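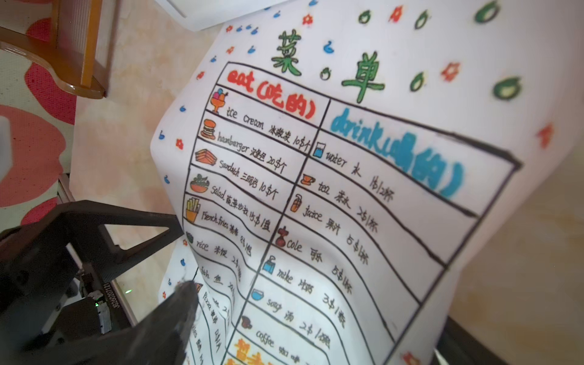

Joar thinks I have the fog wrong. He wrote overnight that what sits over Foltitz in the mornings is low stratus and only looks like fog from up here, at 295 meters. He may be right. I went down at 7 to check and could see the church from the bridge, so visibility was well over 2000 meters.

Changed the entry to stratus. That makes 10 mornings of it this October.
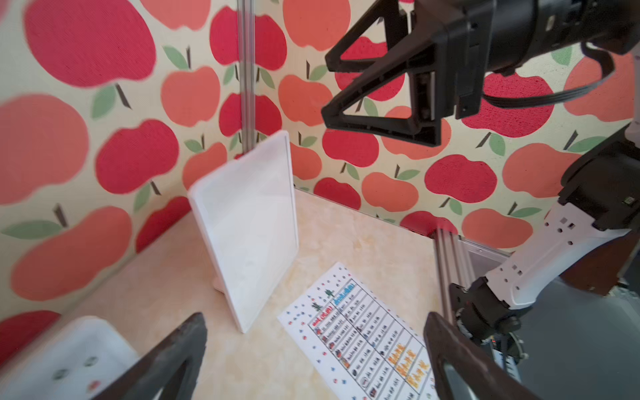 Apple paper, left and right.

Gauge was dry. Humidity had dropped to 70 percent by noon and the last gray bits broke up over the ridge – small ragged pieces, gone in half an hour. Wenche called to ask if she could borrow the spare thermometer. Told her yes, but it reads a little high.

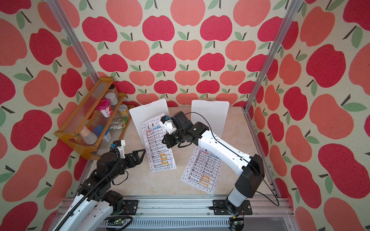
After supper the wind went round to the northwest and I saw the first stars in a week. It will be cold by morning. Must remember to bring in the hose and write back to Joar.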